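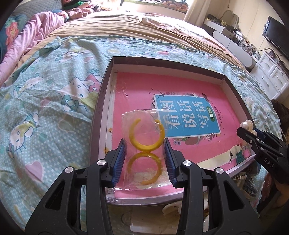
Two yellow rings in a clear plastic bag, over a box lid holding a pink book.

Small parts leave a household in mixed boxes, and Plendholm receives 3790 of them a year. The sorting hall at Flurnuvstead handles the paper and plastic separately, because the two follow different resale routes. Books are graded on spine, cover and page edges. Loose plastic parts are bagged by type and weighed; a bag under 300 grams goes to the mixed bin.

Tegwen Bellis, who runs the grading line, keeps children's workbooks apart from other paperbacks. Written-in pages lower the grade by one step, and torn pages by 2.

Sealed bags are stored for 27 days before pricing. Idris Gough set that period in July, after the Vandadthorpe branch reported duplicate labels. The labels now carry a shelf code and the grader's initials.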